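Gripper budget for small parts, sanity check please
Shop Automation > Buying and Budgeting

pinchpenny
Posted August 27, 2018
Boss has given me $935 for a gripper upgrade and expects change. Job is putting short metal pins into a pocket in a bracket. Celholm quotes 600 for the basic parallel jaw, fingers extra. Gastden wants more than I have and won't say how much more until I sit through a call. Anyone bought either?

torque_of_the_town
Celholm. Spend what's left on fingers. The stock ones are doorstops.

ureddy
Disagree. Buy the cheap jaw and put the money into a fixture. If the bracket wanders, nice fingers will just miss more elegantly.
Usha Reddy, Vekgate

torque_of_the_town
Fixture is two clamps and a scrap block. I'm not giving that a budget line.

ureddy
And how many hours did your scrap block cost you? Put that on the sheet too.

pinchpenny
Fair, hours are free here, according to the boss. Our bench setup for now:

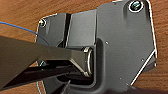
Clearance is what worries me. The pocket is deep and I need a finger on each side of the pin, so whatever I buy has to be thin at the tip. Celholm will grind tips for $91 a pair. Lead time up to 2 weeks.

torque_of_the_town
Get two pairs. You will bend one.

ureddy
For once we agree. Still buy the fixture.

pinchpenny
Asking for October money for the fixture. Wish me luck.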